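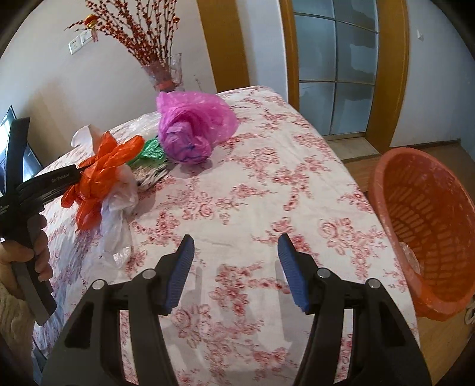
Rose-print quilt on a bed

Solstead Two-Home Family Planner
Item 1163
Spiral bound, 132 pages, undated

The Solstead planner is for families whose kids split their time between two homes, or who have a parent moving back in after time away. Each week gets two facing pages, with a row for every family member and space for pickups, meals, school notes and bedtimes.
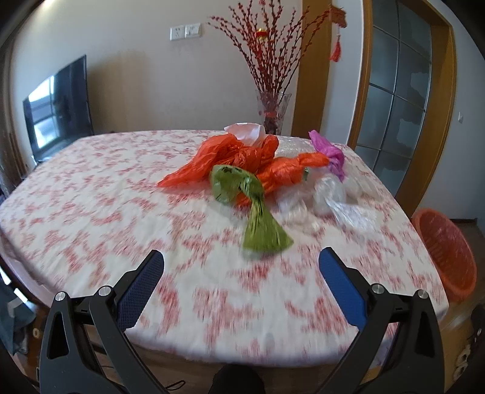

Photo: Udside

Undated pages let you start in August or any other month, and you can skip weeks without wasting a page. The back section has 10 handoff sheets for medicine, homework and house rules. They tear out along a perforated edge.

In the package
Planner
50 reusable name labels
Clear zip pocket for school forms

Paper is uncoated and takes pencil or ballpoint. Felt-tip markers may show through.

Harms refill pages do not fit this binding. For those, order the Disik ring version, sold separately.

Unused planners can be returned in the original wrap. Opened label sheets cannot.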